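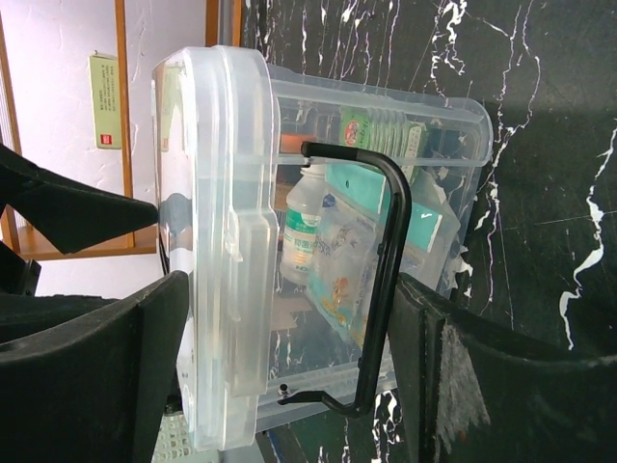 Rätsep and Kulis, Cesley

4. What ends up in the clear box

By this stage of the study we had looked at drawers, shelves and one very full biscuit tin, and I'll admit the clear boxes were the ones I'd been looking forward to. People at Alville kept telling us they bought see-through storage so they'd never have to hunt for anything again. So I wanted to know how much you can really tell with the lid shut!

Figure 4. Clear storage box with a white lid, latch and black carrying handle. A white bottle and several plastic packets show through the wall.

Quite a lot, as you'd hope. In Figure 4 the bottle is the easy one -- it has a white and green label with a green band, and the characters 抑菌 (antibacterial) are large enough to read through the plastic. The packets beside it are harder. You get the turquoise header and a bit of orange-gold printing, but they slant and overlap, and the handle sits right across the front. The green and white packages are different again, because they're stacked in a row, and what you see is mostly a set of pale green stripes.

We asked 11 households which things they'd look for by colour and which by shape. Colour won for packets (nearly everyone said so), while bottles were split. Five households also told us they turn labels outwards when they refill a box, and I've since started doing it with my own. We come back to the labels in section 5.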